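16 February 2019 – Pleren, towel segmenter

Reran the fold detector from the Beltley branch on the towel-and-basket recordings. The release note claims it finds the graspable ridge in "nearly all" images. I don't trust "nearly all", so I drew 200 at random and marked the ridges by hand before looking at any output.
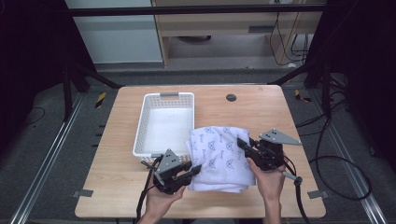

*Head view. Basket on the left, towel up against it, both grippers hand-held at the towel.*

It agreed with my marks less often than I'd hoped, and the misses aren't spread evenly. From the head camera it likes to put the ridge along the join between towel and basket wall. White on white, so I can see why, but a planner fed with that would send the left jaw into the plastic. The confidence score is no help: over 900 on most of the bad ones, on a scale that supposedly tops out at 1000. I'd call that score decoration until somebody calibrates it.

Also checked whether the printed pattern matters. Dalgleish's theory is that the blue-grey line drawings get read as creases. Possible. I masked the print on 5 recordings and the output hardly moved, which is too few to settle anything.

The wrist view is a different story. Once there is a fold standing up between the fingers, the detector traces the top of it quite well, and the holes in the white plastic don't seem to bother it. Of course by then the pinch is already made, so it's answering the easy question.
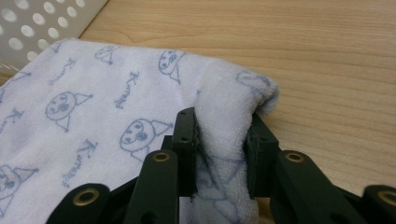
## To do

- Score head and wrist views separately. The combined figure in the note hides the problem.
- Recording 491: wrist timestamps lag the head ones. Find out if it's our logger or the Jistorby converter before blaming the model.
- Add a basket mask ahead of the ridge step, see if the wall errors go. If they only shift to the table edge, drop it.
- No planner tests on this branch until the first item is done. April is still the date for the merge, and I still think it's optimistic.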